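Olimen Demonstration Cell - Set-Up Guide for Open Days and Visits

Section 6. Preparing the Cell for Visitors

Revised June 2018

6.1 Scope

This section covers the tabletop cell when it is shown to visitors, either at the Nendora site or at another location. It assumes that the arm has been mounted and leveled as described in Section 3 and that the wrist camera has been calibrated as described in Section 5. Routine lab operation is covered in Section 7.

Two trained operators are required for any session with visitors present. One runs the cell. The other stays on the visitor side of the barrier and does no other work during the session.

6.2 Before the doors open

1. Switch on the controller at least 60 minutes before the first group. Joint drift is greatest during warm-up, and a calibration check made on a cold arm has to be repeated.

2. Place the barrier posts so that no visitor can come within reach of the arm at full extension. Use the floor marks if the cell is in its usual position. At another location, measure from the center of the base.

3. Test both emergency stops. Press each one with the arm moving at low speed, confirm that the brakes engage, then reset at the pendant.

4. Set the speed limit to DEMO. This caps tool speed at 300 mm per second. The limit stays in force until the key is turned back to LAB, including after a restart.

5. Load the visitor program. The Ekpo software lists it as number 21. Do not run programs from the development folder during a visit, even if they have been tested the same day.

6. Turn the large monitor toward the barrier and select WRIST VIEW. The operator's screen should stay on STATUS.

Note: The monitor shows the wrist camera feed without delay correction. Over a long video cable the picture may trail the arm slightly. This does not affect the controller.

CAUTION: Do not rely on the DEMO speed limit as a substitute for the barrier. A slow arm can still trap a hand against the table.

6.3 Checking the wrist view

The wrist camera is small and sees only what the tool is pointed at. Visitors tend to follow the monitor more than the arm, so it is worth a few minutes to get this right.

1. Jog the arm to the LOOK position. The tool should be above the work surface and clear of all parts.

2. Compare the view on the monitor with the items laid out on the table. The camera does not need to see all of them at once. It must see a clear stretch of surface next to them.

3. If the picture is washed out, lower the exposure one step at a time. Do not change the focus ring - this voids the calibration, and Section 5 must be repeated.

4. Look for scuffs and small debris on the work surface. Light scuffs are acceptable. Dark marks can be read as part edges by the Stinard detection module; if this happens, raise the contrast threshold one step and run the check again.

5. Save the settings under the name of the visit. 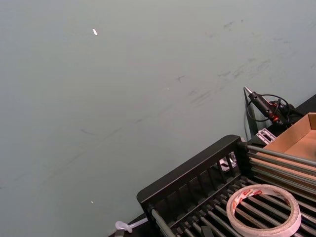

Figure 6-1. Wrist view of the work surface, with the black rack and tape roll at lower right and the glue gun at upper right.

Note: Items at the side of the view may be only partly visible. The detection module ignores any outline that touches the border, so an item that is to be picked must be fully inside the view.

CAUTION: Hot glue guns must be unplugged and cool before the arm is enabled. Keep power cords outside the planned path of the tool.

6.4 Running the demonstration

1. Announce that the arm is about to move, then press ENABLE.

2. Run the program once from start to finish without stopping for questions.

3. On the second run, use PAUSE at each waypoint. The brakes hold the arm while the operator explains the step. If a pause lasts longer than two minutes, the drives time out and ENABLE must be pressed again.

4. Visitors may press the START button on the remote box if the second operator is standing beside them. They may not hold the pendant.

5. Between groups, return the arm to HOME and disable the drives before reaching over the table.

6.5 After the session

1. Send the arm to HOME and turn the key to LAB.

2. Export the event log. Any emergency stop pressed during the session must be entered in the cell logbook with the time and the program step.

3. Cover the camera lens and switch off the controller.

The barrier stays in place until the controller lamp is out.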